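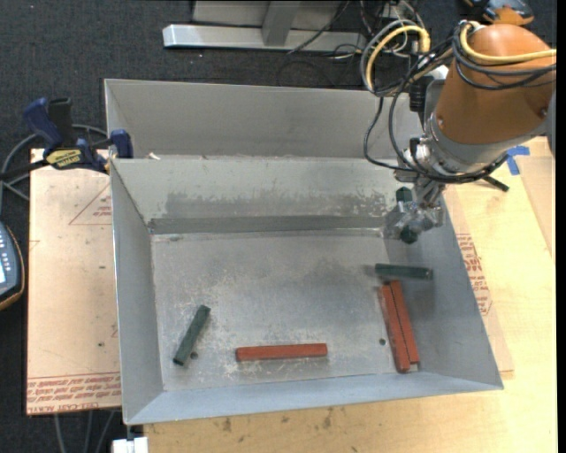
# Bin picking of rectangular blocks: interim report

Robotics project, group 2, Akden workshop. Submitted in May.

## 1. Aim

The task set by the module is to remove rectangular blocks from an open metal bin, one at a time, without a fixed starting layout. Blocks are red or green. The order of removal is left to the program, which we have named Himo.

## 2. Set-up

The bin stands on a wooden work surface, with a bar clamp at its left edge. The arm reaches in over the right rear corner. Hoses and cables are routed along the outside of the arm, with enough slack for the wrist to turn. The gripper fingers have translucent coverings.

The bottom of the bin is scuffed grey metal with small round holes in it. The scratches and the stain on the inner back wall affect segmentation, so the colour thresholds were set on the bare bin before any blocks were added.

## 3. Method

Each cycle has the following steps:

1. Capture an image with the arm clear of the bin.
2. Segment by colour and fit a rectangle to each region.
3. Reject any rectangle whose grasp would bring a finger into contact with a wall.
4. Grasp across the short side, lift, and check finger position.

Blocks lying side by side, such as the two red ones at the right of the bin, are the main difficulty. The seam between them is narrow and dark, and the fit often returns one wide rectangle. Himo splits any region wider than a set limit and tries the outer half first.

## 4. Results

Himo was run for 2,000 cycles. A block was lifted on the first attempt in 1,305 of these. In a further 509 the block was lifted on the second attempt. The remaining cycles were stopped by the wall check or by hand.

Most second attempts followed a bad split of a touching pair. Dark green blocks in shadow near the right wall were the next most common cause.

## 5. Remaining work

- Replace the fixed width limit with an edge search along the seam.
- Repeat the run with the Oltdale lighting bar fitted.
- Log finger position during the lift as well as at the end.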